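首页 | 版块 | 机器人与自动化 | 学生项目 | 搜索 | 登录 | 注册

本站使用 Cookie 以保持登录状态并统计访问量。继续浏览即表示您同意我们的 Cookie 政策。[同意] [了解更多]

主题:【课程项目】双臂摆饮料罐,数据快录完了,来聊聊方案

楼主:罐头起子
发表于 12/03/2019

先报个到!我们是Olosdale的学生队,今年课程大作业选了双臂操作,组名叫Brukitz(别问什么意思,抽签抽到的词)。题目很简单:台子后面有个小架子,上面放饮料罐,两条机械臂要把罐子一个一个拿下来放到台面前方,再按要求放回去。听着像幼儿园游戏,真做起来全是坑,但我现在每天下了课就想往实验室跑!

目前的做法是人手遥操作录示范,然后拿去训练模仿学习的策略。到昨晚为止一共录了264条,老师的要求是300条,差得不多了。指导我们的是Somkiat Ongart老师,他对架子上的摆法特别执着,说罐子必须排整齐,前后排同一列尽量是同一种,这样策略学到的是“从前排拿”,后排那个算是补位。我一开始觉得没必要,后来自己录了一晚上,确实顺手多了,脑子里不用临时想下一个拿谁。
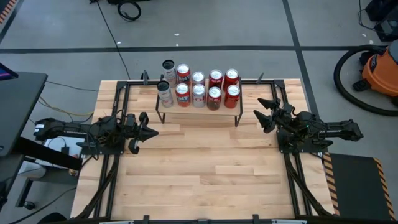
细长罐是最难的。普通罐子夹爪从侧面靠过去,稍微歪一点也能自己滑正,细长的重心高,指尖一碰就晃。我们现在的办法是靠近的最后一小段把速度降到很低,先让一侧手指贴上,再合另一侧。组里的Itziar Ibarra手最稳,细长罐的示范几乎全是她录的,我录的那几条她看了以后默默标了“建议删除”……

想请教大家几件事:
一是两条臂要不要分工。现在是左臂管左边几列,右臂管右边几列,中间那列谁近谁去。
二是录坏的那些示范到底留不留。
三是罐子上的反光,拉环那一圈亮得厉害,训练的时候会不会有影响?

欢迎拍砖,五月要答辩,现在改还来得及!

——————
2楼:焊锡味的早晨

恭喜恭喜,264条已经很能打了!我们去年做叠杯子,录到一半就有人想退组。

中间那列“谁近谁去”我劝你们改掉。示范的人心里知道谁近,策略不知道,它只看到有时候左边动有时候右边动,最后很可能两边一起伸过去。定死一边,比如统一归右臂,训练出来干净得多。

——————
3楼:Farouk

不太同意楼上。定死一边当然好学,可是那还叫什么双臂项目呢?两条单臂并排站着而已。我觉得中间列恰恰是最有意思的部分,应该多录一些两边都合理的情况,再在输入里加一个指令,告诉它这次用哪只手。工作量不大,答辩的时候也有东西可讲。

另外摆得那么整齐我也有点担心。你们300条全是同样的列、同样的间距,换个人把罐子往旁边挪两指宽,策略还认不认得?

——————
4楼:罐头起子(楼主)

回2楼:两边一起伸过去……我们上周真撞过一次,还好是低速,只响了一声,全组安静了半分钟,哈哈。

回3楼:加指令这个主意好!我今晚就跟组里说。整齐的问题Itziar也提过,她想最后那批示范全部打乱列的顺序来录。Somkiat老师的意思是先把整齐的做到能稳定成功,再谈打乱。两个人在白板前面争了一节课,我在旁边负责擦白板。

——————
5楼:半路出家的机械狗

站老师这边。先跑通最简单的设定,你才知道问题出在硬件、标定还是数据上。一上来就打乱,失败了连查都没处查。我带过2届社团的小朋友,每届都有人跳过这一步,最后回头补。

录坏的示范分情况:
- 碰歪了又自己扶正、最后放好的,留!这种很宝贵,策略能学到怎么救。
- 把罐子碰倒了然后人手伸进来扶的,删。
- 录的人中途发呆停着不动的,剪掉停顿那段,不然学出来的策略也会发呆。

最后那条是血泪教训,我们的臂曾经在罐子前面沉思了30秒,评委都看笑了。

——————
6楼:焊锡味的早晨

5楼那个沉思我见过同款!
回3楼:加指令我没意见,前提是指令和动作一定要对得上。学生项目里标签标错太常见了,录完当场标,别攒着周末一起标。

——————
7楼:Hunine

路过说一下反光。我没做过罐子,做过金属零件分拣,单论经验的话:灯的位置固定住,录数据和演示用同一套灯,问题就小很多。怕的是实验室录完了,搬到答辩教室,头顶换成另一排灯管,一下子全傻。训练时做点亮度和颜色的随机变化也有用,颜色别变得太狠,你们要是靠罐子颜色区分种类,红的变成橙的它就糊涂了。

话说细长罐你们试过在指尖贴一层软的东西吗?硅胶片或者防滑垫剪一小条。

——————
8楼:Farouk

软垫+1。我们队用的是厨房抽屉垫,便宜,坏了就换。注意贴完要重新调一下夹爪闭合的位置,不然会把罐子捏瘪,空罐尤其脆。楼主你们用的是空罐还是满的?

——————
9楼:罐头起子(楼主)

空的满的都试过,最后录数据统一用空罐里灌一点沙子,封口,重量适中也不容易倒。满的掉下去太吓人了,而且录到后面总有人想喝。

软垫明天就去买!答辩教室的灯我完全没想到,已经写进清单了,准备找老师借教室先去跑一次。

汇总一下目前的决定:中间列加左右手指令,录完当场标;剩下的示范先按整齐的录满300条,跑稳了再另开一批打乱的;扶正的留,伸手扶的删,停顿剪掉。Itziar说剪停顿她来写脚本,条件是细长罐以后也得轮到我录。我答应了,有点慌。

——————
10楼:半路出家的机械狗

慌什么,多录几条就顺了。左右手指令的结果出来记得回来更新,我对这个挺好奇的,我赌右手成功率高一点。

——————
11楼:Farouk

我赌左手,输了的人把数据清洗教程翻译完。

上一页 | 1 | 下一页 | 返回版块 | 回到顶部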